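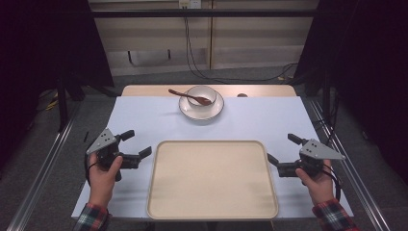
We use cookies to keep you logged in. Accept | Manage

Handheld gripper pair – jaw play and cable drag

yurt_bench
Both hand units are built and on the bench in the Drindstead workshop. Jaw play at the fingertips is 3 mm on the left unit, less on the right. Encoder reads 983 counts fully open on both, so I suspect the pivot and not the sensor. Trial task is spoon from bowl to tray.

Hacer Uçar
Shim the pivot. I had the same in August on the Jalero build and a 9 mm washer cured it.

benura298
Disagree. A shim hides a worn bore. Ream it and fit a bush. I'd also clamp the cable at the back of the body – drag there twists the wrist and looks like play.

Hacer Uçar
The bore won't be worn on a new unit.

benura298
It will if it was printed undersize and forced.

yurt_bench
It was forced. Reaming the left one tonight, cable clamp after that.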